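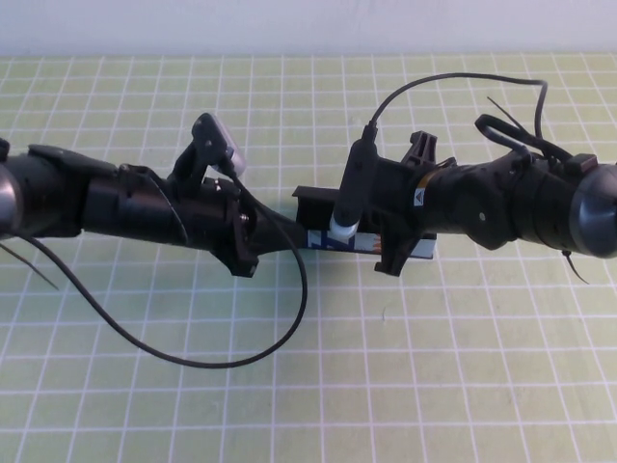 Figure 4. Light green cutting mat with printed white grid, and a small rectangular box.

3.2 The work surface and the boxes

We spent more time choosing a surface than we had planned to, and we would like to set down how we got there, if only to save the next group a few weeks. Our first sessions in Relov were run on the bare tops of the packing tables, which were different from one another in color, height and general wear. People packed perfectly well on them. What we could not do afterward was say where on the table a box had been when its lid was closed, or how far it had wandered from where the packer first put it down, and those were the two things we most wanted to know.

Herrera had suggested to us, during a long and very helpful visit in January, that we try the kind of cutting mat that paper crafters and dressmakers use. A mat of this sort has a grid already printed on it, it lies flat, and most of our packers had one at home or had used one at school. The light green mat with thin white lines shown in Figure 4 is the type we settled on. We had also tried a dark one, which several packers liked better for looking at (it hides pencil smudges nicely), but on our recordings its lines faded into the surface, and coding the sessions became slow and rather miserable work. The pale one was kinder to the coders.

A word about reading the grid. Seen from a low angle, the squares nearest the viewer look bigger than those farther back, so a box that seems to have moved one square near the wall has moved just as far as a box that has moved one square at the front, even though the eye protests. New coders were shown this with a paper square that they slid back and forth along the mat themselves. We recommend the exercise warmly. It takes very little time, and the coders who joined us before we thought of it had to go back over their first sheets.

The wall behind the mat was left plain. In the Relov sessions there had been a calendar and a row of hooks there, and packers would glance up at them between boxes, sometimes for quite a while. Nothing was wrong with the glancing, and we rather enjoyed hearing what people thought of the calendar, but we could not tell a look at the hooks from a pause to think about the next fold. A pale white wall gave the eye less to do.

The boxes themselves came from Worura, a small maker of gift packaging that was generous with its offcuts and its patience. All of them were small and rectangular, light enough to lift in one hand, and we asked for them all alike so that no packer would be led by an arrow or a logo in deciding which side was the front. Each box was folded once before the session and flattened again. This was Krishnamoorthy Raju's idea, and a good one. A crease that has never been bent resists the fingers in its own way, and in the pilot we had been measuring stiff card at least as much as we had been measuring packers.

Every packer worked with 4 boxes in the practice block, which was not scored, and then went on to the main block for as long as the session lasted. Across the 30 packers this gave us 527 closed boxes. We had hoped for a few more, but one morning was lost to a delivery that came flat-packed in the wrong size, and we decided against filling the gap with boxes from another supplier.

For each closed box the coders noted the square in which its nearest corner rested at the start, the square in which that corner rested at the end, and whether the box had been lifted with one hand or with two. The last of these turned out to be the most interesting. In 205 cases the packer used both hands, one at each end, and held the box between them just clear of the table for a moment before setting it down again. We had thought of this as a checking gesture, a small look-over before moving on, and some packers described it to us in those words. Others said they were squaring up the corners, and one said she simply liked the feel of a finished box. We have kept all of them together under the heading "two-ended hold" and return to the differences in Section 5.

Mats were wiped with a soft cloth between packers and laid flat overnight under a board. A mat that has been stored rolled will lift at its edges for days, and a small box set down near a lifted edge slides. Two of our mats developed this fault and were replaced with others of the same kind. We did not tape the mats to the table, although the protocol we began from (the Reltotetti packing protocol) asks for tape at every corner. Packers caught their sleeves on it, and they were too polite to complain until afterward.

Lighting came from the ceiling fixtures already in the room — we added none of our own — and the blinds were kept down throughout, so that the white lines stayed readable on bright afternoons as well as dull ones.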